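Walik Twin XL Sheet Set for Residence Halls 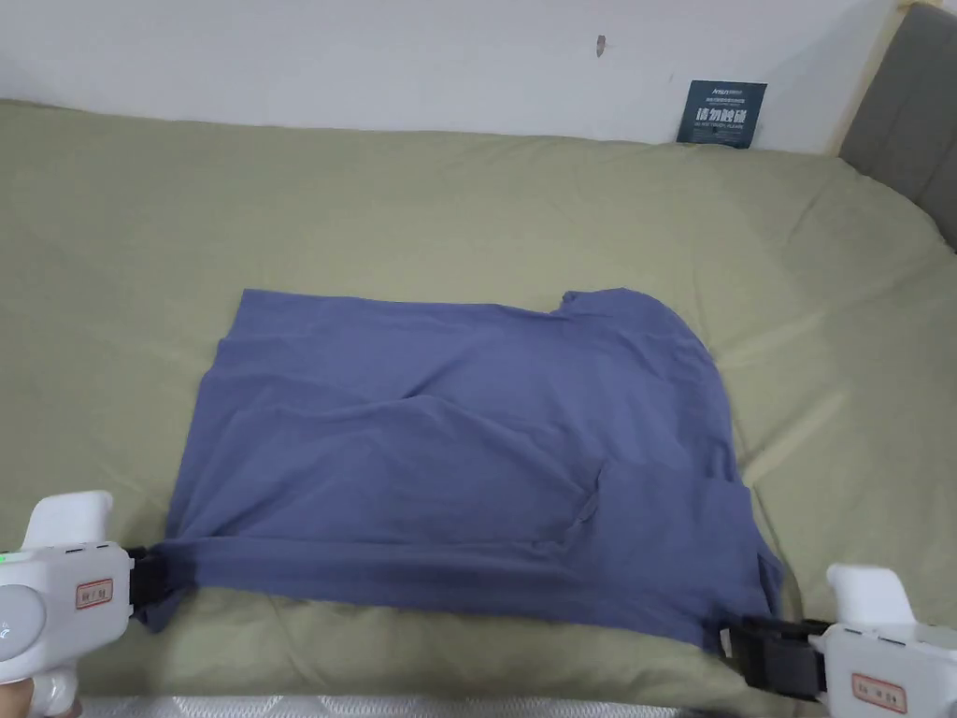 Sage green sheet on the bed, with a blue-violet T-shirt.

The Walik set is made for the extra-long twin mattress found in most campus housing. If your housing office lists the bed as "twin XL" or "extended twin," this is the size to order. A regular twin fitted sheet will pull off at the corners.

What comes in the set
1 fitted sheet, deep pocket
1 flat sheet
1 standard pillowcase (a second one can be added at checkout)

Details
Item number: 341
Fabric: cotton and polyester blend
Thread count: 600
Colors: sage, oat, slate, white
Care: machine wash warm, tumble dry low, no bleach

The fitted sheet has elastic all the way around and holds on a mattress with a topper up to 3 inches thick. For anything thicker, look at the Jistura deep set, which has a taller side panel. Slate and white match the Jistura comforter. Sage is a little grayer than the Jistura green, so order a swatch first if you want the two together.

Wash the set once before move-in. The blend shrinks slightly the first time and the sizing already allows for it. Slate should go in on its own for the first two washes.

Price and delivery
The set is $55. Extra pillowcases are $7 each. Orders can be sent to your home or straight to the hall mailroom - put your full name as it appears on the housing contract, plus your room number if you have one. Students moving in for the January term should check mailroom hours before picking a ship date, as many halls shut over the break.

Group orders
Residence life offices and conference housing can order by the case. Cases come in white and oat only. Yulan Lei handles campus accounts and can send samples on request.

Returns
Unwashed sets can be sent back within 30 days in the original bag. Opened pillowcases can be exchanged for another color but not refunded.

Also for the room
Miettinen under-bed drawer
Mokavstead clip lamp
Jistura comforter, twin XL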